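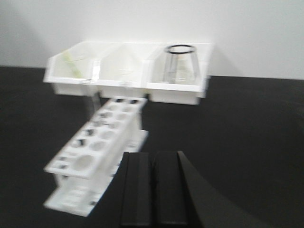
Figure 3. Bench layout with the three-compartment tray against the wall and the perforated rack in front of it.

3.2 Storage of small glassware at the bench

The teaching laboratory at Clanitz keeps its everyday glassware in two kinds of holder. Larger and irregular pieces go into open trays with raised dividers, while tubes are meant to stand in perforated racks. The division is an old one and is set out in the laboratory's own handbook, but it had not been checked against practice before the present study. We recorded the location of each item at the end of a working session, giving 1,772 entries in all. Of these, 777 concerned tubes and rods, and the remainder flasks, beakers and stoppers.

The tray in Figure 3 is of white plastic, with slanted front walls and three bins side by side. An Erlenmeyer flask stands upright in the right bin. This bin form suits conical vessels well: the base is the widest part, so the piece settles on the floor of the bin and the neck remains free for the hand. Slender items fare less well. The test tube in the left bin lies diagonally against the inner wall, and a position of this sort was entered in our records as 'leaning'. The class was kept apart from 'lying', which was used for pieces resting level or nearly so, such as the rod in the middle bin.

The distinction matters for retrieval. A leaning tube presents one raised end and can be taken up with two fingers. A lying rod must be lifted from the floor of the bin, between walls that leave little space for the knuckles. Users at Clanitz reported that they often tipped the tray forward to bring a rod within reach, a habit that the handbook forbids when glass is held in the neighbouring bins.

Visibility was treated separately. Clear glass in a white bin offers very little contrast, and the rod in Figure 3 is hard to tell from the plastic behind it. The flask is easier to find on account of its dark rim. A tube standing on the black bench top also has a background unlike that of the bins, although an unsupported tube is the arrangement most open to being knocked over, and was entered as 'unhoused' whatever its distance from the nearest holder. Following Lakatos, we scored visibility from the normal standing position only – a seated user would see still less of the bin floor.

The rack has holes of different sizes in its upper plate, smaller at one end and larger at the other, with the plate carried on vertical end panels. Mixed racks of this pattern save bench space but bring a difficulty of their own. A narrow tube placed in a wide hole stands at a slant, and users who found the small holes taken tended to put the tube in a tray instead of using a wide hole. This preference was also noted in the earlier survey at Cisley, where the racks had holes of a single size and the trays were used for overflow alone.

No attempt was made to correct the position of any item before recording. Glassware in use at the moment of the check was left out of the totals, as were pieces in the drying cupboard. The Pikance coding sheet, on which our classes are based, has no entry for rods and treats them as tubes; we have kept the two apart in the counts that follow, and joined them only where a comparison with Cisley required it.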